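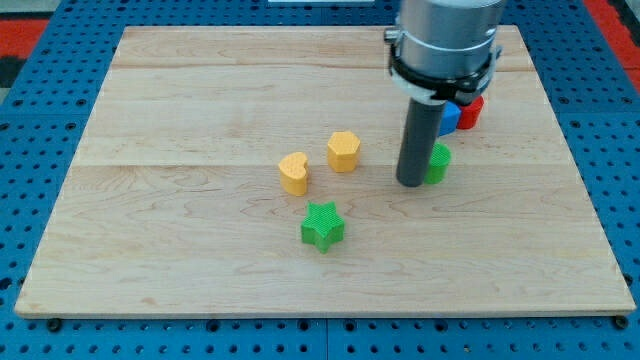
Shorter training would have suited Atif Virk better than the months of rumors that came before it. The arm itself took him a morning to get used to, he told a staff meeting at the Sutby sorting shop on January 25, 2023, but waiting to hear what would become of his bench job took up most of the fall.

The meeting was called to go over the first stretch of work with the robot arm, which the shop uses to move small plastic shape pieces for its children's puzzle sets. Sutby packs the sets for Orine, a mail-order toy seller, and until last year all of the placing and checking was done by hand.

No jobs have been cut, according to the shop. The sorting team still has 8 people, but their days look different. Three of them now work at the robot station, where they lay out pieces, watch the arm and step in when one is missed or knocked out of line. The other five have moved to packing, repairs and the returns shelf.

Pieces go on a wooden board on top of the worktable, and the arm comes down to them from above with a straight rod. Hearts, stars and hexagons are among the shapes. Staff can spread them out however they like on the board, although pieces left touching each other still cause most of the stops.

The shop logged 3,441 moves in the trial period. It did not give a figure for missed pieces, and several people at the meeting asked for one. Management agreed to post the number each week on the board by the time clock, along with the reason for any stop longer than a few minutes.

Pay was the other subject. Station work is paid at the packing rate for now, and some staff said it ought to be higher, given that whoever is on shift has to restart the arm and write up faults. The shop said it would look at the rate in April, when the supply contract with Orine is renewed.

Workers who used to stand at the sorting bench all day said their wrists were less sore. A few said they missed the talk. The old bench had people facing each other across it, and the station is usually run by one person at a time. Shifts there are being kept to 3 hours, after which the operator changes over with someone from packing.

Training has been handled by Hamel, the firm that installed the arm, and covers starting up, stopping safely and clearing the board. Everyone on the sorting team is due to finish it before the spring orders come in, including those who have asked to stay in packing.

A second station is planned for the Fistthorpe shop. Staff there will be able to visit Sutby and try the work before shifts are assigned. Sign-up sheets are in both break rooms.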